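Nallano

Nallano is a two-armed household robot offered as a rental service by the company Isden. It is made for light tidying in living rooms, waiting rooms and small guest houses. The robot is not sold to private persons. Customers pay a monthly fee that covers the machine, the setup visit, software updates and repair. The article describes the second version, which replaced the first one on 25 November 2022.

Name and origin

The first version was developed under the working title Zitby, and this name can still be found in older manuals and on some spare parts. Isden took over the project when it was already working in a test apartment, and gave it the present name before the rental service was opened. The mechanical parts of the arms are prepared by the workshop Šindelář, which also does the larger repairs.

Design

The robot consists of a white body with two jointed arms of the same color. Each arm ends in a black gripper with two metallic fingers. The arms can work together or separately, so that one of them may hold an object while the other stays free for picking up. A camera at the head looks down over the working area. The operator can see its view on a tablet during the setup, and later if the customer has allowed it.

The fingers are replaced after 1,000 hours of work. The customer can change them without tools, but the gripper must then be calibrated again, and this takes longer than the change itself.

Tasks

The rental contract divides the work into task packages. The basic package contains the clearing of tables, the collecting of small litter and the returning of cushions to their seats. Clearing a coffee table is the task for which the service is most often ordered. The robot takes the trash bin by its rim with one gripper and keeps it over or next to the table. The other gripper is used for the bottles, wrappers and paper.
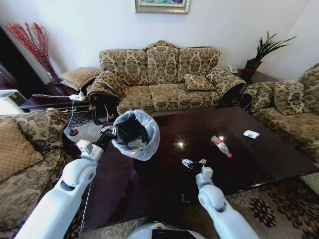
The bin should be light and have a firm rim. Isden recommends a bin with a bag folded over the outside, and asks customers not to use bins with a lid or a pedal. Full bags are not tied by the robot. They have to be taken out by a person, and a new bag must be put in before the next run.

Glass, open cups and burning candles are excluded from the basic package. A package for kitchen counters was announced for December, but only a part of the customers received it at that time.

Setup

During the first visit a technician walks with the robot through the room and marks the furniture on a plan. Low tables are entered with their height, and seats are entered as areas where the arms may reach but not press. If the furniture is moved later, the customer can correct the plan by himself. A completely new room requires a second visit, for which a separate fee is charged.

Reception

In a customer survey made by Isden, 618 households were asked and 547 of them answered. Most of the answers were positive about the careful handling of furniture and the low noise. The speed was judged less well. Several customers wrote that they could clear the same table much faster by hand, and that they use the robot mainly when they are not at home.

Another point of criticism was the treatment of shiny tabletops. Strong reflections from ceiling lamps were sometimes taken for objects by the first version, and the arm stopped above them. The second version has a setting for glossy surfaces, which must be switched on separately for each table. In the opinion of some customers this setting is hidden too deep in the menu.

Availability

The service is offered only in towns where a technician can arrive within 2 hours. The shortest rental period is three months. At the end of the contract the robot is collected and the room plan is deleted, unless the customer asks to keep it for a later rental.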